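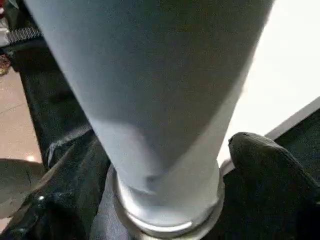 **Sivbridge Postharvest Instruments, Grain and Pulse Section**

# Driditz 408 bench moisture meter

The Driditz 408 measures the moisture content of whole grain, dried peas and field beans by capacitance. It is intended for store intake points and small laboratories where samples are read before a lot is accepted, blended or sent to the drier.

## Operation

Fill the hopper to the line and release the slide. The sample drops into the test cell, the meter records its mass and temperature, and the corrected moisture content appears on the display. Do not tap or shake the cell during a reading. Samples taken straight from a drier should stand in a closed tub until they reach room temperature.

Beans with split seed coats tend to read high. Remove splits by hand and repeat the test.

## Specification

| Item | Value |
|---|---|
| Sample volume | 300 ml |
| Stored readings | 900 |
| Supply | Mains adaptor or internal battery |
| Output | USB, plain text file |
| Crop settings | Wheat, barley, oats, rye, peas, field beans |

## Calibration

Each crop setting was checked against oven-dried reference samples, 1,109 in total, drawn from stores at Clukden and Kurtuluş. Yurii Lysenko and Ilgın Canpolat carried out the oven work. Oats gave the widest scatter, and the oat curve was revised in June. Meters supplied before that date can be updated from a USB stick.

Users should run their own reference sample at the start of each harvest and enter the difference as an offset. The offset is held separately for each crop.

## Care

Brush dust from the cell after each batch. Do not use water or solvents inside the hopper.

Servicing and replacement cells: Mared Foulkes, workshop. Crop settings not listed: Alper Tekin.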